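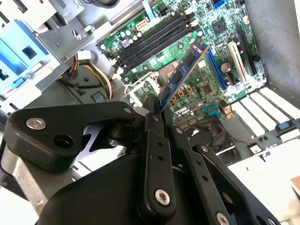

# Equipment Plan for the Desktop Parts Bench

Kai Stüber, Jaxon Sandhu, Lise Paquette
Advisor: Gaétan Vachon
December 16, 2018

## 1. What we were asked to do

Our group was given one term and a fixed amount of money to set up a bench where a robot arm can handle the parts of a desktop computer. The parts are the memory modules, the CPU and the hard drive caddy. The arm was already in the MacDonald lab, so we didn't have to buy one. Everything between the arm and the computer was up to us, and the total could not go over $1245, shipping included.

This report covers what we bought, what we decided not to buy, and what the next group should ask for. The control software is in Jaxon's separate report.

## 2. How we made the list

We began with the parts. A memory module is long and thin and has contacts along one edge that the fingers should stay off. A CPU is flat and square and has to be held by its sides. A drive caddy is much bigger than either one. We wanted one gripper for all three, as a tool changer would have used up the whole budget.

Next we looked at the space inside the case. The memory slots are near the drive cage and the power cables, and the fingers have to get down between them. Kai measured the gap with the drives in and with the drives out. Two of the grippers we had liked in the catalogs were dropped after that. Their fingers were fine but the bodies were too wide to go low enough.

We also wrote down things we could borrow. The lab had power strips, hex keys, a spare monitor and a box of M4 screws.

## 3. What we bought

| Item | Supplier | Cost |
|---|---|---|
| Linkage gripper with mounting plate | Ilero | $839 |
| Wrist camera, bracket and cable | Lalen | $315 |
| Fixture hardware and screws | Betum | $80 |
| **Total** | | **$1234** |

The gripper took most of the money. Ilero also sells a cheaper model with plain parallel jaws. We asked for a loan of both and got one week with each. The cheaper one held the CPU well but was slow to line up on a memory module, and its opening was too small for the caddy unless we took it by one corner. The linkage model could do all three shapes with the same fingers. Lise kept a log of the trials, which is in Appendix B.

The camera was harder to agree on. Jaxon wanted a fixed camera over the bench, and that would have cost less. The trouble is that the arm covers the inside of the case during the last part of a move, and a camera overhead sees mainly the arm. A camera at the wrist always has the fingers in view. It does lose sight of whatever is behind them, so the operator still has to stop and check from another angle before pushing a module in.

The computers and the tray cost nothing. Darlene Després in the equipment office let us have desktops that had been retired from a teaching lab. They are old, but the drive carriers come out by hand and there is room to work inside.
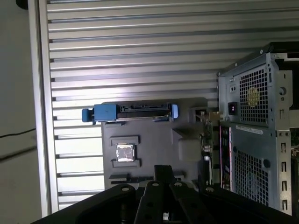
The layout of the bench took longer than the purchasing did. We wanted the tray next to the chassis so the arm would make short moves, and we wanted each part to have its own place. The CPU goes in a square recess and the caddy lies across the top. With the parts in known positions we could write the start points once and leave them alone. Moving the tray even a little means teaching them again, and that was the main reason for spending the $80 on proper fixture hardware. We had tried clamps first.

## 4. What we left out

- **Force sensor.** Quoted by Ilero at more than our whole budget. Seating a memory module takes a firm push, and right now we set the depth by hand.
- **Second set of fingers.** We should have asked for these with the gripper. Ordered alone they carry their own shipping charge.
- **Better lighting.** The metal panel at the bench reflects a lot and some camera views come out too bright. A lamp with a diffuser would probably be enough.
- **Spare camera cable.** The one we have bends a lot near the wrist.

## 5. Schedule

The gripper order went in late. We waited for a second quote that the purchasing rules turned out not to require at this price, and that cost us two weeks. The camera arrived before the gripper and could not be mounted until the plate came. During that time we planned the moves with a cardboard copy of the gripper body, which worked better than we expected for finding where it would hit the drive cage.

## 6. Request for the next group

We have $11 left and it will go back to the department. For the next round we suggest asking for money in this order: finger set, cable, lamp, force sensor. The first three are small and could go on one order. The force sensor needs its own request, and Gaétan says those are reviewed in July, so the quote should be renewed before then. The one we have will have expired.

Receipts are in Appendix A. The loan agreement for the two grippers is with Darlene.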